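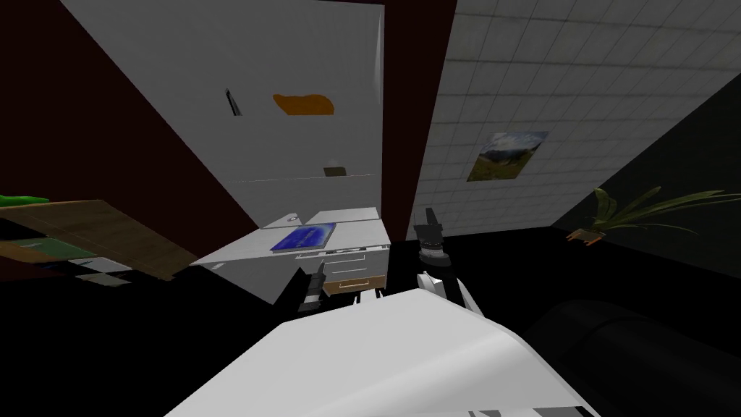 3. Budgeting for your Drendia two-arm unit

Read this section before you sign anything. Coralie Sutcliffe in purchasing asked for it to be moved ahead of the section on bolts, and she has seen the invoices.

3.1 Trial the layout in Standari

1. Build your kitchen in the simulator first. Moving a simulated counter is free. Quinlan charges by the hour for the real kind.
2. Check reach for both arms, including the corners.
3. Save the layout by 10 each night. The licence server naps after that.

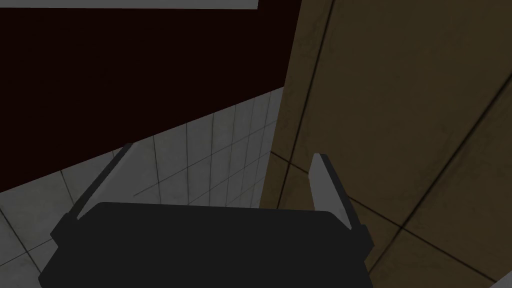 Do we need to buy the second gripper straight away?
Most sites can wait. Run your task list with one arm and order the other when the list beats you.

3.2 Fingers and spares

4. List every object you expect the unit to pick up, thin ones included. Finger plates are priced by the pair.
5. Set aside 1000 dollars for spare plates, in a line of their own. Lines called "miscellaneous" get eaten by October.

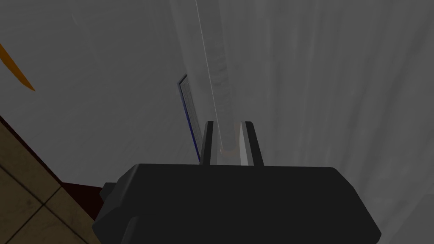
Fig. 3-2. Gripper fingers at a translucent rod, simulated view.

NOTE: Freight is quoted separately, in a smaller font.

3.3 Timing the order

6. Allow 30 working days for delivery and 9 more for the paperwork to find its way back to your desk.
7. Send the signed quote to Elsa Räsänen, with the layout file attached.

CAUTION: Do not order from the Mania catalogue to save on mounts. The colour matches. The holes do not. 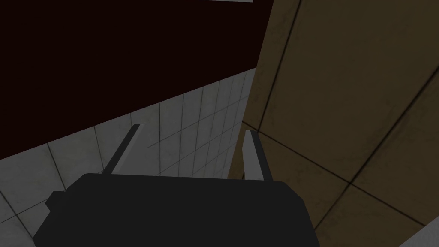

Fig. 3-3. Open gripper near tiled and brown surfaces, simulated view.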